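适用范围:Mirkska 系列白板及随附白板笔的使用、清洁与保养。本页由 Durndale 办公用品技术支持组维护,修订日期:2018年11月5日,星期一。与产品包装内说明书不一致时,以本页为准。

白板笔的更换与存放见第一至第五问,板面清洁见第六至第十问,安装与售后见其后各问。

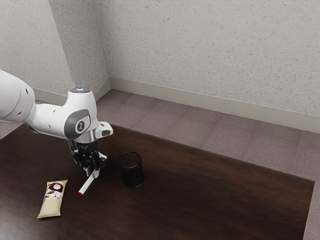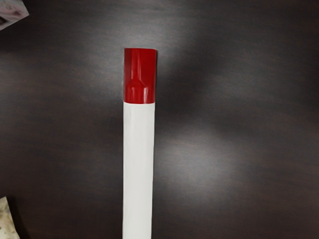 两图均为渲染图:白色笔身的记号笔与深色木质桌面。

## 白板笔

### 1. 笔应横放还是竖放?

横放。竖放且笔尖朝上时,墨水向笔尾回流,书写时断墨;竖放且笔尖朝下时,笔尖积墨,首笔偏浓并可能滴落。笔槽内应平放,笔尖方向不限。

### 2. 笔帽忘记盖上,笔还能用吗?

取决于敞口时间。敞口不超过 5 分钟,通常无影响。时间更长时,盖紧笔帽,横放一夜后再试写。仍无墨迹的,溶剂已挥发,应更换。不要向笔尖滴酒精或清水,稀释后的墨水附着力改变,擦除时易留灰色底影。

### 3. 如何判断笔帽已盖到位?

沿笔身轴向推入,听到卡合声为止。旋转笔帽不能代替推入。卡合声消失或笔帽可轻易拔出的,密封圈已磨损,该笔不宜再存放。

### 4. 普通记号笔(油性)能否写在白板上?

不能。油性墨水含树脂,干后与板面涂层结合。购买时核对笔身是否标有“可擦”字样,颜色和外形不能作为依据。油性笔与可擦笔应分盒存放。

### 5. 已经误用油性笔,怎么处理?

用可擦笔完全覆盖原笔迹,等待数秒,在墨迹未干透前用干布擦除。可擦笔墨水中的溶剂会使原笔迹软化。一次不净可重复。仍有残留时,用无绒布蘸异丙醇局部擦拭,再以清水擦净,最后擦干。搪瓷板面可反复处理;漆面板最多处理 2 次。

## 板面清洁

### 6. 板擦擦不干净,是板面坏了吗?

多数情况下是板擦饱和。毛毡板擦吸附墨粉后,会把墨粉重新涂回板面。先换新擦芯再判断。换芯后仍有残影,按第七问做湿擦。

### 7. 湿擦的步骤是什么?

1. 用干板擦去除浮粉。
2. 将清洁液喷在布上,不直接喷向板面,避免液体渗入边框。
3. 自上而下单向擦拭。
4. 用清水润湿的布再擦一遍。
5. 用干布收干。板面未干时不要书写。

### 8. 多久湿擦一次?

会议室每周一次,教室每天一次。笔迹停留超过 4 天的区域应单独湿擦。

### 9. 可以使用哪些清洁剂?

可用:随附的 Kratochvíl 清洁液、异丙醇、中性洗涤剂稀释液。

不可用:丙酮、含氨玻璃清洁剂、去污粉、百洁布、钢丝球。家具上光蜡同样不可用,蜡层会使墨水收缩成珠,无法连续成线。

### 10. 新板首次使用前需要处理吗?

需要。撕去保护膜后,板面可能残留胶迹,应按第七问湿擦一遍。保护膜从一角以小角度缓慢揭起,低温环境下先将板在室温中静置,再行揭膜。

## 安装

### 11. 挂墙高度如何确定?

成人使用的场所,板面下沿距地约 80 厘米。小学教室应按年级降低。笔槽凸出墙面,走廊内安装时需核对通行宽度。

### 12. 石膏板墙能否安装?

可以,但挂件须固定在龙骨上,或使用与板重相符的空腔锚栓。随附的塑料胀管仅适用于混凝土和实心砖墙。

### 13. 磁性配件吸不住怎么办?

先确认型号。漆面钢板和搪瓷板均可吸附,玻璃板须使用强磁体,三聚氰胺板不具磁性。型号无误时,检查磁体底面是否沾有墨粉或清洁液残留。

## 售后

### 14. 板面残影是否属于保修范围?

搪瓷板面在按本页方法湿擦后仍有残影的,属于保修范围。由油性笔、磨料或第九问所列不可用清洁剂造成的损伤除外。漆面板的残影按正常磨损处理。

### 15. 白板笔出现断墨能否退换?

未开封的整盒可以退换。已开封的,须提供盒底批号和试写照片。六月之后出厂的批号首位为字母 M,此前批次首位为数字,两者的受理流程相同。

### 16. 能否单独购买边角件和笔槽?

可以。边角件由 Stolthorpe 仓库发货,订购时须注明边框型材的宽度。旧款圆角边框与现行边角件不通用。

### 17. 技术问题联系谁?

板面与清洁:Lenka Hubáček。安装与配件:Radomír Kadlec。来信请附型号标签照片,标签位于板背右下角;板已上墙的,可改附订单号。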